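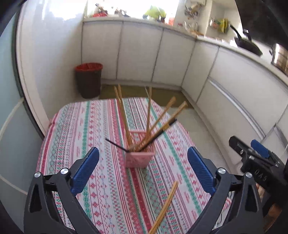

Wer über akademische Preise schreibt, beginnt gern bei der Verleihung, und wir haben das in der ersten Fassung dieses Kapitels auch getan. Je länger wir uns aber mit den Unterlagen der beiden untersuchten Hochschulen beschäftigten, desto weiter rückte unser Blick zurück, weg vom Festakt und hin zu den Wochen, in denen eine Nominierung überhaupt erst entsteht. Diese Arbeit ist in keinem Stellenplan vorgesehen und wird zum größten Teil zu Hause erledigt, abends, zwischen Abwasch und Korrekturen, an einem Küchentisch, wie ihn Abbildung 2 zeigt, mit einer bunt gestreiften Decke und einem rosa Korb, aus dem lange Essstäbchen ragen. Wir sprechen deshalb im Folgenden, mit einem etwas saloppen Ausdruck, den unsere Gesprächspartner sofort verstanden haben, von der *Küchentischphase* der Preisvergabe. Gemeint ist die Zeit zwischen der ersten Idee, jemanden vorzuschlagen, und dem Eingang der vollständigen Akte beim Präsidium.

## 4.2 Die Küchentischphase: Wie Nominierungen entstehen

Grundlage dieses Abschnitts sind 446 Nominierungsakten für den Daltavard-Preis der Universität Liltthorpe und für den Schouten-Preis der Hochschule Dostach, dazu 45 leitfadengestützte Gespräche mit Personen, die mindestens einmal eine solche Akte verfasst haben. Beide Preise werden jährlich für herausragende Forschung vergeben, beide stehen allen Fakultäten offen, und bei beiden darf man sich nicht selbst vorschlagen. Damit enden die Gemeinsamkeiten allerdings schon fast. Liltthorpe verlangt ein ausführliches Gutachten, drei externe Stellungnahmen und ein kommentiertes Schriftenverzeichnis. In Dostach genügt ein Schreiben von höchstens 800 Wörtern, dem ein Lebenslauf beizulegen ist. Wir hatten erwartet, dass die knappere Form mehr und vor allem verschiedenere Vorschläge hervorbringt, und müssen diese Erwartung, die ja so naheliegend schien, ein gutes Stück zurücknehmen.

Zunächst zum Zeitpunkt. Die Ausschreibungen gehen in beiden Häusern im Herbst heraus, die Frist endet jeweils im März. Man hätte also reichlich Zeit. Die Entwurfsdaten, soweit sie in den Akten erhalten sind, zeigen jedoch, dass der größte Teil der Texte erst in den letzten Tagen vor Fristende geschrieben wurde, und zwar in Liltthorpe ebenso wie in Dostach. Jasper Van Hecke, der in Liltthorpe über viele Jahre Vorschläge aus der Soziologie betreut hat, schilderte uns das so anschaulich, dass wir ihn hier ausführlicher zu Wort kommen lassen wollen:

> Im Herbst denkt man, ach, die Kollegin hätte das wirklich verdient, und dann kommt die Klausurenzeit, und dann kommen die Anträge. Und irgendwann im Frühjahr sitzt man um elf Uhr abends da und versucht, das Werk eines Menschen in ein paar Absätze zu bekommen. Ich habe das immer gern gemacht. Aber ich habe es auch immer zu spät gemacht.

Ähnliche Schilderungen finden sich in vielen unserer Gespräche, quer durch die Fächer und auch bei Personen, die sich selbst als gut organisiert bezeichnen würden. Für die Frage, wer am Ende vorgeschlagen wird, hat die Verdichtung auf wenige Abende durchaus Folgen. Unter Zeitdruck greift man auf das zurück, was bereits vorliegt: ein älteres Berufungsgutachten, die Laudatio zu einem runden Geburtstag, den Text einer früheren, erfolglosen Nominierung. Wer schon einmal gewürdigt worden ist, über den liegt eben schon etwas in der Schublade. Wir konnten solche Übernahmen in den Liltthorper Akten an etlichen Stellen wörtlich nachweisen, bis hin zu Tippfehlern, die über mehrere Jahrgänge treu weitergereicht wurden.

### Wer schreibt?

Die Person, deren Unterschrift unter einer Nominierung steht, hat den Text nur in einem Teil der Fälle auch verfasst. Das war uns aus der Literatur zu Empfehlungsschreiben in groben Zügen bekannt, in der Deutlichkeit hat es uns dann aber doch überrascht. In den Gesprächen wurde immer wieder ein arbeitsteiliges Verfahren beschrieben: Die Institutsleitung erklärt sich bereit zu unterschreiben, eine jüngere Kollegin oder ein Kollege aus dem Mittelbau stellt das Material zusammen und formuliert vor, und die vorgeschlagene Person wird, streng genommen gegen die Regeln, um ein paar Stichworte gebeten. Stijn Bosman, zur Zeit unserer Erhebung Postdoktorand in Dostach, hatte auf diese Weise an mehreren Nominierungen mitgewirkt, ohne dass sein Name in einer der Akten auftaucht. Verärgert war er darüber nicht. Er habe dabei, sagte er uns, mehr über die Arbeiten seiner Nachbarn am Flur gelernt als in allen Institutskolloquien zusammen.

Etwas anders liegen die Dinge in den kleinen Fächern. Dort schreibt oft dieselbe Person Jahr um Jahr, und die Texte gewinnen eine Handschrift, die man nach einigen Dutzend Akten mühelos wiedererkennt. Lionel Masson hat uns freundlicherweise Einblick in seine eigenen Entwürfe gegeben, die er, mit Bleistift korrigiert, in einem Ordner aufbewahrt. An ihnen lässt sich verfolgen, wie ein erster, sehr persönlicher Ton von Fassung zu Fassung verschwindet. Aus einer Forscherin, die »Studierenden das Archiv aufschließt wie andere Leute ihren Garten«, wird in der dritten Fassung eine Forscherin »mit ausgeprägtem Engagement in der forschungsnahen Lehre«. Auf die Frage, warum er den Satz geändert habe, überlegte Masson lange und meinte dann, er habe sich die Leute vorgestellt, die das lesen müssten. Wir haben den Gartensatz seither oft zitiert, und er kommt bei jedem Publikum gut an, nur in einer Preisakte steht er eben nicht.

### Kurze und lange Form im Vergleich

Was nun die Kürze angeht, so hatten wir wie gesagt angenommen, dass das Dostacher Verfahren die Schwelle senkt. Für die reine Menge an Vorschlägen trifft das zu: Bezogen auf die Zahl der vorschlagsberechtigten Personen gehen in Dostach deutlich mehr Akten ein. Bei der Streuung über Fächer und Karrierestufen finden wir dagegen kaum einen Unterschied. In beiden Häusern stammen die Nominierten weit überwiegend aus den großen Instituten, und in beiden Häusern sind Personen, die bereits einen anderen Preis erhalten haben, klar im Vorteil.

Jasper Stevens, mit dem wir unsere Zwischenergebnisse mehrfach besprechen durften, hat hierfür eine Deutung vorgeschlagen, der wir uns mit einer kleinen Einschränkung anschließen. Seiner Ansicht nach verlangt der kurze Text vom Schreibenden eine stärkere Auswahl, und bei der Auswahl verlässt man sich auf Merkmale, die keiner Erläuterung bedürfen: ein bekannter Verlag, eine eingeworbene Großförderung, eine frühere Auszeichnung. Die Leistung einer Person, die etwa ein schwer zugängliches Quellenkorpus über lange Zeit geduldig erschlossen hat, braucht hingegen Platz, bis sie einem fachfremden Leser einleuchtet. Unsere Einschränkung betrifft die Liltthorper Seite. Auch dort, wo dieser Platz vorhanden ist, wird er selten genutzt; viele Gutachten reihen auf den hinteren Seiten bloß weitere Titel aneinander. Wo ein Gutachten sich hingegen die Mühe macht, eine einzige Arbeit über mehrere Seiten hinweg zu erklären, wird dies in den Sitzungsprotokollen auffallend häufig lobend vermerkt. Ob es auch die Entscheidung beeinflusst, können wir mit unserem Material nicht sagen.

### Was die Vorschlagenden davon haben

Fragt man nach den Beweggründen, so hört man zunächst von Gerechtigkeit und von Dankbarkeit, und wir haben keinen Anlass, das in Zweifel zu ziehen. Im weiteren Verlauf der Gespräche kamen freilich auch andere Motive zur Sprache. Manche Institute schlagen vor, um im eigenen Haus wieder einmal sichtbar zu sein, manche erwidern eine Nominierung aus dem Vorjahr. Sem Coppens erzählte von einem Vorschlag, den er vor allem geschrieben hatte, um einen Kollegen nach einem abgelehnten Großantrag aufzumuntern. Der Kollege erhielt den Preis nicht, bekam aber auf Umwegen das Gutachten zu lesen und hat sich, so Coppens, darüber wohl mehr gefreut als über eine Urkunde.

Solche Wirkungen bleiben in der Statistik der Preisträger naturgemäß unsichtbar. Wir werten sie in Abschnitt 4.4 gesondert aus und wenden uns zunächst der Frage zu, was mit den Akten geschieht, sobald sie beim Präsidium eingegangen sind.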